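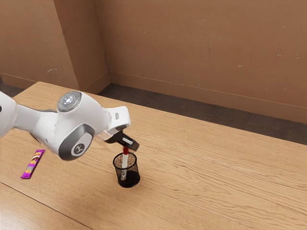

Dakley v2 notes. We're collecting demos for pick-and-place in sim, scored against the same tasks on the bench at Brastow. Short thread on what changed since January.

Current total is 3,233 episodes. Each one is a single instruction, one arm, one target, and whatever distractors the sampler drops on the table.

Marker-in-cup was the weak task in v1. The policy learned to reach the cup and open the gripper early. The marker hit the rim, tipped, and rolled off the table.

Cause was in the data. Our success check fired when the marker tip crossed the rim plane, and the recorder stopped there. So the set had almost no frames of insertion and none of release.

Fix: success now needs the marker inside the cup, gripper open, and both objects at rest for 2 seconds. Recording continues through retreat.

Karine Cloutier re-ran the teleop for that task with the new check. 217 attempts, 181 kept. Most of the rejects were contact glitches between the marker and the cup wall.

On that: mesh cups get a plain hollow cylinder as the collision shape. We tried colliding against the real mesh. Step time went up a lot and the marker jammed in the holes.

Distractors stay in even when they're nowhere near the path. A snack wrapper lying flat is a good one. v1 would sometimes go for the wrapper if it was the brightest thing on the table.

Lighting and wall color are randomized per episode. Camera pose is jittered too, but only slightly. Larger jitter hurt on the bench and we don't know why yet.

Next up is the Ra split: same tasks, instructions reworded. Dalleneo gets the loader first.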